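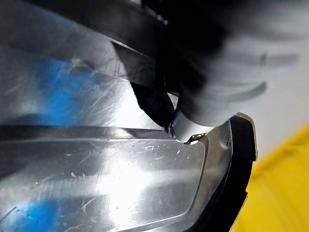

*Figure 1. Polished stainless steel panel with a pressed plateau. Note the fine scratches running in several directions and the ridge that meets a rounded corner.*

# Unit 4: Care and Inspection of Stainless Steel Surfaces

Zenia Institute of Food Service Operations
Course handout, revised August 19, 2020

## 4.1 Scope of the unit

This unit covers the routine care of stainless steel as it is found in commercial kitchens, serving areas, and wash rooms. Students are expected to read it before the first practical session and to bring a printed copy. The material on welding and repair has been moved to Unit 7 and will not be examined with this unit.

The terms used in the handout follow the Majumder workbook, which remains the required text. Where the workbook and this handout differ on the order of cleaning steps, the handout is to be followed.

## 4.2 Terms

**Sheet.** Flat metal as supplied, before any forming.

**Panel.** A sheet that has been cut and, in most cases, formed for a particular fitting.

**Pressed plateau.** A raised area formed in the sheet itself, with no joint between it and the surrounding metal. Plateaus stiffen a panel and may also direct liquid toward a lower area.

**Ridge.** The line where the top of a plateau turns down toward the surrounding metal.

**Finish.** The texture of the surface. Students should be able to tell a mirror finish from a brushed finish by eye. A brushed finish has a grain, and all of its lines run the same way. A mirror finish has no grain, so any line on it is a mark.

**Scuff.** A wide, shallow mark that dulls the surface without cutting a clear line.

**Chip or pit.** A small point of damage, seen as a dot or fleck. Dried residue can look very similar. A spot should not be recorded as a pit until the area has been cleaned and checked again.

## 4.3 How wear shows on a polished surface

Polished steel reflects whatever stands near it. Strong light produces a white glare, and colored objects in the room appear as soft patches of color. In Figure 1 the blue areas are reflections. Students in earlier sections have recorded such patches as heat tint, and marks were lost for it. Heat tint stays in one place when the viewer moves. A reflection shifts.

Glare presents the opposite difficulty. It can hide a dull area completely, while short scratches close to it show up as bright streaks. A panel should therefore be viewed from two positions before anything is written down. The second position should be to one side of the first and lower, with the eyes nearer the level of the metal.

Scratches that run in many directions are consistent with general use and with wiping in circles. Long parallel scratches suggest that an object has been dragged or that an abrasive pad has been used in straight strokes. Neither pattern proves its cause, and the inspection sheet asks only for the pattern. Opinions on cause belong in the remarks column.

Edges and corners require separate attention. A ridge tends to receive more contact than the flat metal beside it. At a rounded corner, a cloth held flat will often pass over the curve without touching all of it, and film is left behind. The ridge and the corner are to be wiped with a folded edge of the cloth.

## 4.4 Cleaning procedure

1. Confirm that the surface is cool and that nearby equipment is switched off.
2. Remove loose material with a soft, damp cloth. Grit left on the panel will scratch it in the next step.
3. Apply the neutral cleaner (Tallance or an approved equal) to the cloth. Do not pour it on the metal.
4. On a brushed finish, wipe with the grain. On a mirror finish, use long overlapping strokes with light pressure.
5. Work the folded edge of the cloth along each ridge and around each corner.
6. Rinse with clean water and a second cloth.
7. Dry at once with a lint-free towel. Water left to dry on its own leaves mineral spots.

Steel wool, carbon steel scrapers, and chlorine bleach are not permitted in the practical room. Particles from steel wool can lodge in the surface and rust, and the resulting stain is easily mistaken for a fault in the panel.

## 4.5 Restoring a scratched finish

Light scratches in a brushed finish can often be blended by working with the grain. The same method will ruin a mirror finish, which must be taken back through progressively finer abrasives and then buffed. In the demonstration, the instructor will begin with 600 grit paper on a scrap piece and finish with the Dravari polishing compound. Students will not sand installed panels.

Deep scratches should be reported and left alone. Attempts to remove a deep scratch by hand usually produce a shallow hollow, which distorts the reflection and is more noticeable than the original mark.

## 4.6 Practical exercise

Students work in pairs. Each pair is assigned one panel and has 40 minutes for the full exercise, of which 20 minutes are reserved for inspection and writing.

- Identify the finish and enter it at the top of the inspection sheet.
- Sketch the outline of the panel, including any plateau, ridge, or rounded corner.
- Inspect before cleaning and enter all visible marks in pencil.
- Clean the panel as set out in section 4.4.
- Inspect again. Strike out any mark that came away with cleaning and go over the remaining entries in ink.

Each partner completes a separate sheet. Differences between the two sheets are to be discussed at the panel and settled by looking again.

## 4.7 Reading and submission

Read the Majumder workbook, chapter on formed sheet, before the practical session. The chapter on drains is optional at this stage and will be assigned in December.

Inspection sheets are due at the end of the session and should be placed in the tray by the practical room door. Sheets without a sketch will be returned unmarked. Cloths go in the laundry bin, and cleaner bottles are returned to the locked cabinet with their caps closed.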